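Fustura Bench Top, Pale Wood
Prulano Workroom Fittings

Home > Benches > Tops and surfaces > Fustura

Overview

Fustura is a flat wooden top for packing, checking and light assembly benches. It is supplied as a single board, finished on all faces, without legs or fixings. It can be laid on an existing bench of suitable size or screwed to one of our bench frames.

The top is meant for dry indoor work. It should not be used outdoors, in wash-down areas, or where solvents are handled in open vessels.

Sizes

Thickness: 30 mm, all sizes
Full top: 2,000 mm x 1,000 mm
Square top: 1,000 mm x 1,000 mm
Long edges: lightly rounded, top and bottom
Corners: square, sharp edge removed
Underside: sealed, not sanded to the same grade as the upper face

Tops are cut to order below the full size. Cut edges are sealed before dispatch. We do not make tops longer than the full size – for a longer run, order two and join them over a frame member. 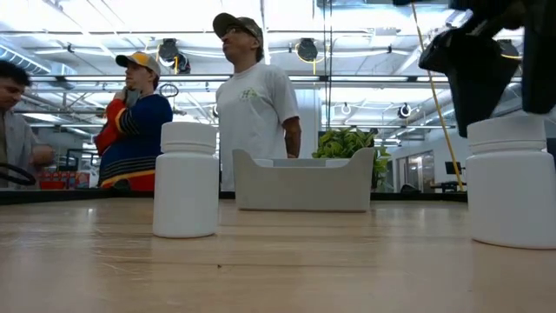 The finish is a clear low-sheen lacquer, applied in thin coats and rubbed down by hand between them. Grain stays visible. Overhead lighting will show as a soft reflection and not as a hard glare, so small goods can be picked out without moving the lamp. White items need some thought on a pale surface: plain containers such as the two white bottles with ribbed screw caps, or a light grey tray of the kind between them, stand out mostly by their shadows. Where the work consists mainly of white goods, a dark mat should be ordered with the top. Dust and dark specks show up readily on the pale finish, and many checking rooms prefer it for that purpose.

Fixing

Drill pilot holes from below. Use the slotted brackets supplied with the frame and place the screw at the middle of the slot. Wood moves across the grain with changes in humidity, and a top held by round holes on both long sides may cup. Do not glue the top to a metal frame.

Screws must be shorter than the combined thickness of bracket and top. The Prilley fixing pack contains screws of the correct length and is listed under Accessories.

Leave the top unwrapped and flat in the room where it will be used overnight before fixing. In November and through the winter months, keep it away from radiators and warm air outlets during this time.

Support

The top must be supported along both long edges and at each end. The full top also needs a cross member at its middle. Point loads, such as a bench vice or a small press, should sit directly over a frame member. The top is not rated as a shelf and must not be hung from above.
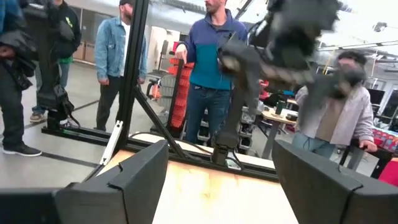
Wooden top with black aluminium post, diagonal strut and rail.

Frames and uprights

The top is compatible with slotted aluminium profile from most makers. Our own profile is stocked in black and in natural silver. A diagonal strut is advised on any upright that will carry a lamp, a screen or an overhead shelf. Where a rail runs close to the floor behind the bench, check that it clears skirting and floor sockets before the frame is tightened.

Uprights may stand beside the top or pass through a notch in the back edge. Notches are cut to a drawing. Send the drawing with the order; later changes are charged as a new top.

Care

Wipe with a damp cloth and dry at once. Mild soap may be used. Do not use scouring pads, bleach or wax polish. Smudges from hands and tape residue can be taken off with the Yang surface cleaner, applied to the cloth and never poured on the board.

Light scratches can be rubbed out with fine abrasive paper, working along the grain, and re-coated with the lacquer sold for this top. Deep dents should be filled first. A worn top can be turned over, though the underside will look less even.

Ordering

Supply: single board, wrapped, with corner guards
Not supplied: legs, frame, screws, mat
Delivery: to the kerb, two people needed for the full top
Returns: stock sizes only, unused and in the original wrapping

For drawings, notches and cut sizes contact Boglárka Medve in technical sales. Please state the size, the position of any notch measured from the left-hand front corner, and the frame it will be fitted to.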